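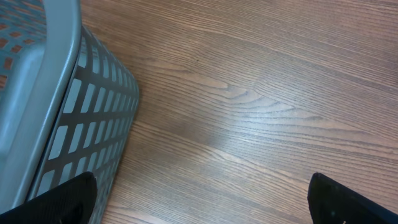

Fig. 1. Slotted plastic laundry basket with patterned fabric inside.

Unit 4: Sorting Before You Wash

Start with the basket! Those rows of slots let air move through the load, so a damp towel has a fighting chance before wash day. Solid hampers hold moisture, and you'll smell it.

Prints are my favorite part of this unit. Orange-brown blocks on teal or blue-gray, as in Fig. 1 -- which pile? Go by the darkest dye and the care label, and wash a new print alone the first time.

Work on the floor if you can. You get so much more room to spread out, and socks are easy to spot.

For next time: bring one printed item from home and read Hideaki Arai's notes on dye bleed, page 41. Allow 20 minutes -- the test strips are great fun.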